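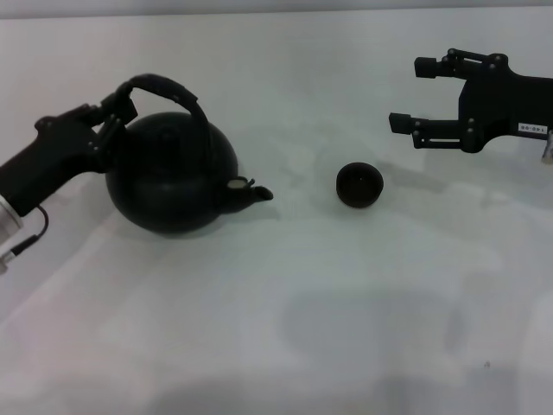
## Descaling a kettle without buying anything silly

Most advice on descaling comes from people who sell descaler. That doesn't make it wrong, but it does explain why every bottle tells you to repeat the treatment every month whether the kettle needs it or not. I live in a hard water town and have tried most of the methods going around. Some work. A few are nonsense that gets copied from one site to the next.

Last checked 25th November. Nothing about limescale has changed, but the prices have.

### Do you even need to do this?

Look inside with a flashlight. A thin white bloom on the bottom is harmless and I leave mine alone. You need to descale when:

- flakes turn up in your cup
- the kettle rumbles and crackles far more than it did when new
- the crust is thick enough to feel with a fingernail
- the spout filter is clogged and it pours in dribbles

You'll read that a scaled kettle is quietly doubling your electric bill. I have never seen anyone back this up with a meter. Scale on a heating surface does slow things down a bit. Double is a number somebody liked the sound of.

### What you need

Citric acid powder, the plain kind sold for canning. That's the whole list, apart from water and a soft brush or sponge if your kettle opening is wide enough to get a hand in.

White vinegar also works. It's weaker, it takes longer, and the smell hangs around in the kitchen until the next day. If it's what you have, use equal parts vinegar and water and expect to rinse many more times than the internet says.

I paid for a box of Flimska tablets last winter to see whether I was missing something. The label lists citric acid first and a blue dye last. It cleaned as well as the powder and cost several times as much per go. The Trurkura liquid was fine too, and just as pointless.

### The method

1. Unplug the kettle, or take it off the stove, and let it cool. Take out the spout filter if it comes out and drop it in a mug.
2. Fill the kettle halfway with cold water. Going to the top is asking for a boil-over, as the acid makes the scale fizz.
3. Stir in two tablespoons of citric acid. Put a pinch in the mug with the filter and cover it with warm water.
4. Heat until it's hot but short of boiling, then switch off. Some guides insist on a full rolling boil. I've done it both ways and couldn't tell the results apart, and boiling acid steam makes me cough.
5. Leave it for 19 minutes. Fine, 20. I set a timer once, hit the wrong key, and it was clean anyway.
6. Pour it down the sink and look inside. If patches are left, swirl them with the brush. Don't go at them with a knife or steel wool.
7. Rinse 4 times, then boil a full kettle of plain water and throw that out.

For a really bad crust, do the whole thing again with a fresh batch. Making the first batch twice as strong doesn't seem to buy you much.

### When not to use it

Check the manual if you own an enameled or cast iron kettle. Acid will strip the rust-resistant layer that builds up in bare iron, and chipped enamel should be kept away from it altogether. Bare aluminum can darken. Plain stainless steel and glass are no trouble.

Never mix any of this with bleach. Acid and bleach give off chlorine gas.

### Things I'd skip

**Baking soda and vinegar together.** They cancel each other out. You get a nice show of foam and a kettle full of salty water.

**Cola.** It contains acid, so yes, it does something. Then you have a sticky kettle to clean.

**Magnetic rings.** I clipped an Alis ring to the pipe under the sink and left it there for 331 days. The kettle scaled up at the same pace as before. The Jia version claims to be good for 2,000 gallons, and I'd love to know what is supposed to run out in a magnet.

**Potato peels.** A thick crust didn't budge for me, and the water turned gray.

### Slowing it down

Empty the kettle at night. Water left standing to cool and be reheated lays down more of the stuff each round. A jug filter helps if it's the type made for hardness, and plenty of them are only made for taste, so read the box before you pay for cartridges.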